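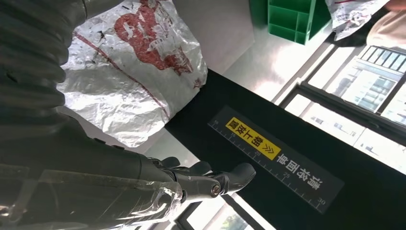

Reketti Hall: Pre-Performance Safety Checklist with Comments

Spring choral concert and one-act opera, April
Completed during the afternoon walk-through, before the 5:00 pm sound check

Marks used: OK = passed. FIX = must be done before doors open. WATCH = passed, check again at intermission.

1. Front of house

1.1 Main doors open fully and latch back: OK
1.2 Side doors on the parking lot side open from inside without a key: OK
1.3 Lobby floor clear, mats flat: FIX
The mat at the left door curls up at one corner. Tape it down or take it up. If the weather is dry, take it up.
1.4 Posted capacity sign visible: OK
1.5 Ticket table clear of the exit path: FIX
The table was set straight in front of the right door. Move it to the wall by the coat racks. The line can run along the windows.

2. Seating

2.1 Fixed seats, main floor: OK
Seat 14 in row F still does not fold up all the way. It is usable. Not a trip hazard from the aisle.
2.2 Loose chairs, side section: WATCH
134 chairs set, linked in rows. The links on the last row are the old type and come apart if someone leans back hard.
2.3 Aisles at full width: OK
Measured at 60 inches at the narrowest point, by the sound desk. Keep instrument cases out of there. Last season there was a cello case in the aisle for the whole first half.
2.4 Wheelchair spaces clear and companion chairs in place: OK
2.5 Aisle lights: FIX
Two out on the left side, one near the top. Spare bulbs are in the gray cabinet in the booth.

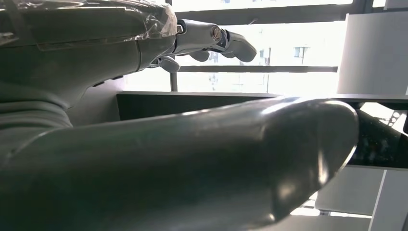
3. Stage

3.1 Stage floor swept and free of screws, staples and tape ends: OK
3.2 Front edge marked with white tape: OK
New tape put down after the last rehearsal. The old tape had worn through at center, where the soloists stand.
3.3 Choral risers locked, back rails fitted: WATCH
All legs locked. The rail on the top step, stage right, has some play in it. Tightened by hand and again with a wrench. The basses should be told not to lean on it.
3.4 Stairs from stage to house, both sides: OK
3.5 Piano brakes on: OK
The piano moves between the choral half and the opera. Whoever moves it sets the brakes again and says so out loud to the stage manager.
3.6 Orchestra pit cover: OK
Cover stays on for both halves. The players are on the floor in front of the stage.
3.7 Music stand lights and cords: FIX
Three cords cross the conductor's path. Run them around the back and tape the full length, with no gaps.

4. Scenery and props

4.1 Flats braced and weighted: OK
The garden wall has two extra sandbags compared with the plan. Leave them.
4.2 Balcony unit: WATCH
Rated for one person by the builder, Trundisik. The duet has been restaged so that only the soprano goes up. The tenor stays at the foot of the ladder. Please do not change this back on the night.
4.3 Flame-retardant tags on drapes: OK
The blue drape was treated again in the fall and the tag is on the hem.
4.4 Candles battery only: OK
4.5 Prop swords blunt, counted out and counted in: OK

5. Lighting and power

5.1 Safety cables on all hung lights: OK
5.2 Dimmer room locked, nothing stored inside: FIX
Costume boxes again — they need to go back to the dressing room hallway.
5.3 Rented lights from Urban, plugs and cables checked: OK
One cable had a nick in the outer cover and was set aside. It has red tape on it. Do not use it.
5.4 Emergency lights tested: OK 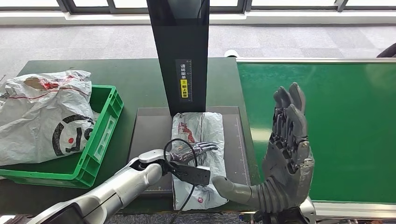 6. Backstage

6.1 Exit signs lit: OK
6.2 Stage door clear inside and out: OK
6.3 Fire extinguishers in place and in date: WATCH
Unit 191, next to the workshop door, is in date through the end of the season only. Cerkura has been asked for a service visit.
6.4 Dressing room heaters off when rooms are empty: FIX
One was on at the time of the walk-through. Put the sign back on the door.
6.5 First aid kit stocked: OK
Add cold packs when the next order goes in.
6.6 Backstage hallway lit during blackouts: OK
The blue lights work. The chorus should still come off slowly in the second act, with the front row leaving first.

7. People and procedures

7.1 Ushers know their exits: OK
Run through it once more at the 6:30 call. Two ushers are new.
7.2 Evacuation announcement at the stage manager's desk: OK
7.3 Meeting point: OK
Grass area past the parking lot, as before. The orchestra goes there too, without cases.
7.4 Headcount at the door: OK
The clicker still showed 1,093 from earlier use. Reset to zero before doors.

Items marked FIX go to the house manager by 6:00 pm. Initial each one on the paper copy when done and leave it on the hook in the booth.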